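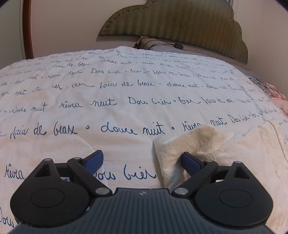 Figure 2.1 A hand-held gripper with blue finger pads, pressed into a terry-cloth towel on a bed.

Chapter 2
The Room, the Towel and the Machine

Words to know before you read: room attendant, par stock, turn time, soft goods, gripper, task transfer, exception, deskilling, job enlargement

If you have ever worked a summer in a hotel (and I know from the letters I get that a good many of you have, or are doing so while you read this) then you already know more about the subject of this chapter than some of the people who write about it for a living. You know what a room looks like after a family of five has been in it for three rainy days. You know the weight of a full linen bag and which wheel on the cart sticks. Hold on to all of that, please. We are going to spend the next several sections talking about automation in housekeeping and laundry work, and the best protection against talking nonsense about it is to keep a real room in mind the whole time.

Chapter 1 dealt with the front of the house, where the changes of the last decades have been mostly changes in paperwork: reservations, room keys, billing. Those came early and they came fairly easily, and the reason is that a reservation is already a piece of information. A towel is a different sort of customer altogether. It has no fixed shape. It can be picked up by any part of itself and will hang differently each time. Look for a moment at Figure 2.1 and at the place where the right-hand pad goes into the cloth. The towel bunches into soft folds, and farther over it lies flatter. An engineer looking at that towel has to wonder where its corners are. A room attendant doesn't wonder at all, she (or he, and more on who does this work in Section 2.4) simply puts a hand in and finds one.

Engineers call things like this soft goods, or sometimes deformable objects, and the category takes in nearly everything a housekeeping department handles: sheets, towels, duvets, bath mats, shower curtains, the bathrobe that has been stuffed behind the door. Notice too that the bed in the figure is hardly a plain surface. The duvet is printed all over with rows of handwriting in French, and there is a floral throw beside it with a striped band. A person sees at once that the writing belongs to the duvet and the towel is lying on top of it. A machine has to be brought to that conclusion, and the busier the bedding, the more there is to sort out. If you take one technical idea away from this chapter, let it be that one. The difficulty of a job for a machine has very little to do with how hard we pay people to do it, or with how tired it makes them.

2.1 A case to carry with us

Throughout the chapter I will come back to one property, the Kravchuk, a lakeside hotel of 200 rooms that kindly let me hang around its basement and its upper floors for the better part of a season. It isn't a famous place, and it isn't an especially modern one. The service elevator is slow and the carpets on the third floor are a color I have never managed to name. I chose it for the simple reason that its people were willing to talk, and that it had gone through a change that was small enough to follow from beginning to end.

In September the hotel replaced the older of its folding tables with a feeder-folder, a machine called the Wuter, which takes flat towels at one end and gives back folded ones at the other. At the same time the housekeeping office stopped writing the morning room assignments on a board and began using a scheduling program named Astix, which sends each attendant her list on a phone and moves rooms around during the day as guests check out. The machine and the program were bought separately, by different people, out of different budgets. To the 28 room attendants and laundry workers they arrived together, and to this day most of them speak of the two as if they were one thing. "Since the change," they will say, and it takes a few follow-up questions to learn which change they mean.

The head of housekeeping is Uliana Savchuk. She came up from the laundry herself, and I will quote her often, partly for her good sense and partly, I admit, for the pleasure of it. When I asked her in our first conversation what the Wuter had done to the work in the basement, she thought about it for a while and then told me that it had made folding into feeding. I wrote that down and have been chewing on it ever since.

What did she mean? Before the machine, a laundry worker at the Kravchuk took a warm towel from the bin, shook it out, looked at it, folded it and stacked it. The looking was so quick that it didn't appear in any job description, but it was there, and in that glance the worker caught the stain, the pulled thread, the hem beginning to go. After the machine, the worker takes the same towel from the same bin, finds two corners and lays it on the belt. The machine can pass almost 200 towels an hour when everything is running well. The hands are doing less with each towel and meeting a great many more of them, and the glance has been squeezed down to very nearly nothing.

Some weeks later stained towels began turning up on the floors, and the attendants upstairs, who had never in their lives had to inspect a folded towel, found themselves opening every stack. The inspection hadn't gone away. It had climbed out of the basement, ridden up in that slow elevator, and landed on somebody else's cart. This is what we will call task transfer, and it is one of the commonest things that happens when a workplace automates. Watch for it in every case in this book.

Stop and think
Choose a job you have held, or one you have watched closely. What checking, sorting or tidying did people do there in passing, without its being written down anywhere? Who would have had to do it if the main task had been given to a machine?

2.2 What the phone changed

The scheduling program is less fun to look at than a folding machine, and I notice that visitors to the laundry never ask to see it. All the same, if you talk to the attendants you will hear far more about Astix than about the Wuter. Under the old board, each attendant had her own section. She knew its rooms, she knew which shower drained slowly, and if a guest was staying the week she knew that guest a little too. She could also decide her own order. Many started at the far end and worked back toward the linen closet, so that the cart grew lighter as the distance grew shorter. It's a small thing, but try it with your own back sometime.

With the program, the order is set by checkout times and arrivals, and the list reshuffles as the day goes on. Rooms are ready earlier, and the front desk is delighted. Guests who show up at noon are pleased too. Several attendants told me they like it, especially the newer ones, who remembered the board as a place where the people with long service got the easy rooms and everybody else got what was left. There is real fairness in a list that doesn't know whose friend you are. Others, and these were mostly women with many years on the floors, told me they missed having a section so much that they had thought of leaving. They walked more. They felt watched, even though no manager was looking at the phones in the way they imagined. Both groups were describing the same software on the same corridor, and I don't believe either of them was mistaken.

Please keep this in mind when you meet a study that reports one number for "worker satisfaction" after a new system comes in. A department full of people who feel mildly all right and a department split down the middle can produce exactly the same average.

2.3 Hands, and what may come next

The folding machine still needs a person at the front of it, and the bed upstairs is still made entirely by hand. Will that last? Developers are working on grippers with fingers and pads, such as the one in the figure at the head of this chapter. With a hand-held tool of that kind, a person supplies the arm and the judgment and the fingers meet the cloth. Its two pads can close on a thing or push against it. Compare that with your own hand, which can pinch a hem, smooth a surface with the palm, and hold a pillow under the chin while it does both (I grant that the chin is cheating).

A training company I visited, Tikitano, runs short courses for hotel supervisors on bringing new equipment into a department, and its instructors use an exercise that I have borrowed for my own classes. They ask the supervisors to write out every step of making up a room, and then to mark each step with the thing that would most likely go wrong. Hardly anyone marks the sheets. They mark the phone charger left among the pillows, the earring on the carpet, the guest who is still asleep. Those are exceptions, the cases that fall outside the usual run, and in most automated workplaces they end up being the human share of the job. A day made up of ordinary rooms with a few odd ones is tiring in one way. A day made up only of the odd ones is tiring in quite another, and we don't yet have good habits for paying people for it.

When I put this to Uliana Savchuk, she took me up to the second floor and had me strip and make a bed while she stood by the window with her arms folded. It took me a shamefully long time. Afterward she remade it, and as she worked she talked me through each thing she was checking for, which I have set down in full as Reading 2A. Read it before going on to Section 2.4, and bring to class a list of the steps you would have left out.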